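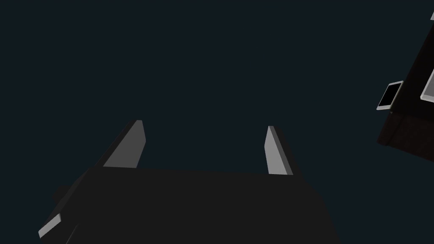 Garra aberta, nada entre os dedos. Simulação, vista do punho.

Fio sobre boas práticas em célula com garra de dois dedos, escrito por alguém que passou a manhã a ler o procedimento interno da Brornov. São 8 páginas, e 4 delas são assinaturas.

Regra um: a garra arranca aberta e vazia. Parece óbvio. Também parecia óbvio ao Marek Jireš, que escreveu a regra em maio, no dia seguinte a um arranque com uma peça esquecida nos dedos. A peça foi muito longe, para peça.

Regra dois: primeiro corre-se em simulação. Até 500 ciclos, diz o documento. Perguntei se um ciclo contava como "até 500". Responderam-me com uma reunião.

(Fiz 485. Os últimos 15 ficaram por fazer porque a licença expirou, e a licença não vem referida em nenhuma regra.)

Regra três: simular também o mobiliário. Há quem modele o robô ao parafuso e depois o deixe a flutuar no vazio, onde nunca se bate em coisa nenhuma. Taxa de colisões excelente, recomendo muito para relatórios.

Regra quatro, a minha preferida: "a iluminação da simulação deve aproximar-se da do local". A minha está escura como uma adega. Já vi a oficina da Kratochvíl às seis da tarde e considero-me conforme.

Regra cinco: objetos pequenos na zona de trabalho levam volume de exclusão à volta, mesmo os que "ninguém vai tocar". Sobretudo esses. Um ecrã fininho na borda de um móvel é o género de coisa que o planeador de trajetórias trata como ar.

Regra seis: qualquer alteração aos dedos obriga a repetir tudo. Mudou a almofada? Repete. Mudou só a cor da almofada? O Marek diz que não. O procedimento diz que sim. Ganhou o procedimento, que não almoça.

Falta a regra sete, sobre quem pode carregar no botão de rearme. Está "em revisão" há duas versões. Entretanto carrega quem estiver mais perto.

Se alguém tiver uma versão melhor deste texto, mande. Aceito até em PDF digitalizado e torto.

Publicações recentes
Penley: três meses com o mesmo cabo
O manual da Isico, lido em voz alta
Paragem de emergência não é cabide
Como dar nome a uma trajetória sem se arrepender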